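How to Plan a Weekend of Eating Out in a Town You Don't Know

My favourite part of any trip away is working out where we're going to eat, and I'll admit I usually start on that before I've booked anywhere to sleep. Over the years I've gone from wandering about at eight at night, hungry and cranky, to having a bit of a system, and a few readers have asked me to write it down. So put the kettle on, because I do go on a bit once I get started on this subject!

I'll use our long weekend in Denau as I go along, as it's still fresh in my mind. We went in June, when it was cold and drizzly and just right for soup.

Step 1: Work out how many meals you really have

Get a bit of paper and write down every meal between arriving and leaving. For a weekend away it usually comes to 6, once you've knocked off the one you'll eat in the car and the breakfast you'll sleep through. It's fewer than you'd think, and it's a good thing to know before you start falling in love with menus. I once had eleven places saved for a two-night stay, and spent the whole drive home sulking over the ones we'd missed.

Next to each meal, jot down what sort of mood you'll be in. After a long drive I want something hot and close by, and I don't want to be handed a wine list the size of a phone book. Saturday dinner is when I'm happy to dress up a little and spend some money.

Step 2: Choose one place to build around

Pick one booking that you'd be properly disappointed to miss, and lock it in first. Ours was Arkano, a small dining room up a flight of stairs behind the old post office, with a short menu and a very good slow-cooked lamb shoulder that comes out for the table to share. I rang them a fortnight ahead and still only got the early sitting.

Do ring if you can. Online booking is handy, but the person on the phone will often tell you things the website won't, like which tables are in the draught, or that the kitchen stops doing the dessert everyone talks about once the first batch has gone. I've had some lovely chats that way.

Ask about the deposit while you're on, too. Plenty of smaller restaurants take one now, and I've got no quarrel with it, but I like to know whether I can get it back if one of us comes down with something.

Step 3: Read the reviews, but read them sideways

A star rating tells me very little on its own. A bakery with 137 reviews, most of them from people who plainly live around the corner, interests me a lot more than a waterfront place with over 1,000 from people passing through. Look for the reviewers who mention a dish by name, or who say they've been back. Skip anyone who's marked a café down over the parking.

I also sort by newest. Chefs move on, owners sell up, and a glowing write-up from a few years ago might be describing a completely different kitchen. If the recent photos all show the same two dishes, those are probably the ones to order.
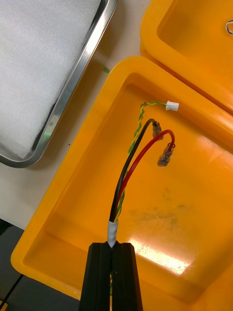 Wires gathered in a white sleeve, over a yellow-orange tray.

Step 4: Leave some gaps on purpose

I can't say this strongly enough - don't book everything. Keep at least two meals open, and make one of them a lunch. It's the open lunch that lets you follow your nose down a side street, and that's how we came across Pukis, a little place doing filled dumplings and pickled cabbage at a counter with six stools. There was no sign that I could see from the main road, only a queue, and I'm a great believer in joining a queue when it's made up of people in work boots.

We had the mushroom dumplings and the pork, and then we had the pork again. The broth came in a mug, which suited the weather beautifully. I would have eaten there twice more if my other half had let me.

Step 5: Set a budget that you can feel relaxed about

I set an amount for the whole weekend instead of for each meal. I put it in an envelope in my head, so to speak, and if lunch turns out to be cheap then dinner gets a better bottle. At Pukis the two of us ate very well for under $40, and that paid for the cheese course at Arkano without anyone feeling guilty about it.

Have a look at whether there's a weekend surcharge as well. It's usually in small print at the foot of the menu. I don't mind paying it, but it's nicer to know beforehand.

Step 6: Sort out Sunday before you leave home

Sunday is the day that catches people out, particularly in smaller towns. Half the kitchens close after lunch and the other half were never open. Check the hours on the restaurant's own page, and if the page looks like it hasn't been touched in a while, ring.

We'd settled on Zeleke for our last morning, and I'm so glad we did. It's an Ethiopian café run out of what used to be a shoe repair shop, and they do a breakfast of spiced scrambled eggs and warm injera, with coffee so fragrant that I noticed it from across the street. Get there before ten if you'd like the window table. We got there at ten past and sat near the kitchen instead, where it was noisier but a good deal warmer.

Step 7: Write it down while you still remember

On the drive home, whoever isn't driving gets note duty. Names, what we ate, what we'd order next time and what we wouldn't bother with again (the chips at our hotel, sadly, were soft and grey). It takes ten minutes and it's the most useful thing I do, as I'm forever being asked for recommendations and my memory for names is shocking.

Keep the notes somewhere you'll find them again. Mine are in an exercise book in the glovebox, with a good splash of Pukis broth across the Denau page.

If you've got a favourite spot in Denau that we missed, please pop it in the comments. I'm hoping to get back in spring, and so far I've only booked the one dinner.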